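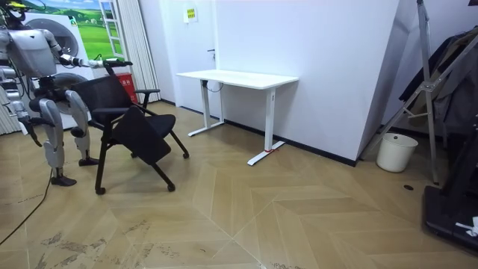
Behrouz Mazandarani wrote in to ask why a wheel rolls easily on a hard floor and gets stuck on a thick rug, when the wheel has not changed at all. The answer has to do with a force called rolling resistance.

When two surfaces rub against each other, they make friction. Push a heavy box across a room and the whole bottom of the box drags on the floor. A wheel avoids most of this. The part touching the floor does not slide. It presses down, lifts off again, and the next part takes its place.

Rolling still takes some effort. Under a load, the wheel flattens a tiny amount where it meets the floor, and the floor dips a tiny amount too. Squashing things uses energy. Most of that energy comes back when the material springs into shape, but a little turns into heat. A hard floor hardly dips. A rug dips a lot, so the wheel is always climbing out of a small hollow of its own making.

Size matters as well. A small wheel drops deep into a crack or a rug. A large wheel bridges the gap and rides over it. Bicycles have large wheels partly for this reason.

A caster is a small wheel on a mount that can turn, often found on office chairs and shopping carts. On the kind that swivels, the wheel sits slightly behind the point it turns around. This distance is called the trail. When you push, the wheel swings around until it follows the pivot — the same way a wagon follows the person pulling it.

Try it yourself

You need a toy car, a ramp made from a book, a bare floor and a towel.

Let the car roll down the ramp onto the bare floor. Mark where it stops. Do this 3 times. Then lay the towel flat at the foot of the ramp and do it 3 more times. Start the car from the same place each time and do not push it. Compare the marks.

Related
Why does ice feel slippery?
How a seesaw balances
What is inside a ball bearing?
Levers, ramps and screws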